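Hiltside Researchers Teach Robot Hands to Handle Mirror-Bright Objects Using the Reflections Themselves

New method from the Jitpraphai group cuts failed grasps on polished metal and needs only one small wrist camera

HILTSIDE, November - Shiny things have long been a headache for robots. A polished surface has almost no look of its own. It shows the room, bent out of shape, and the picture changes every time the arm moves. Researchers at the Jitpraphai Manipulation Group are excited to share a method that puts those warped reflections to work.

The method, named Norkeck, runs on video from a camera mounted at the robot's wrist. As the arm closes in on an object, the software follows how reflected shapes slide, stretch and shrink across the metal. From that motion it works out how the surface curves and where its edge lies, then picks a spot to grip.

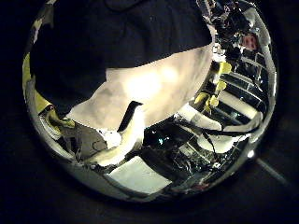

"We spent a long time trying to get rid of reflections," said Uthai Phromma, who leads the project. "We tried sprays, special lights, you name it. Then we looked at how the reflections were moving and saw that they were telling us the shape. It was a great afternoon in the lab!"

The team trained Norkeck on 700 short recordings of arm approaches, covering 50 polished objects with rounded sides. In tests on 6 objects the system had never met, failed grasps dropped by half compared with the group's earlier software, which treated reflections as noise. No coating, markers or extra lighting were used - the lab was left in its everyday state, shelves, cables and all.

Clutter turned out to be a help. A busy room gives the software more edges to follow, and its shape estimates were weakest when the surroundings were plain.

"People kept offering to tidy up before the test runs, and I kept asking them not to," said Ratree Sangkhawat, who built the tracking software.

There is still plenty to do. Brushed metal blurs the reflections too much for the current version, and deep dents can confuse it. The group is now working on both problems with Zorkura, its equipment partner, and plans to release the recordings and code to other labs once the next 2 rounds of testing are finished.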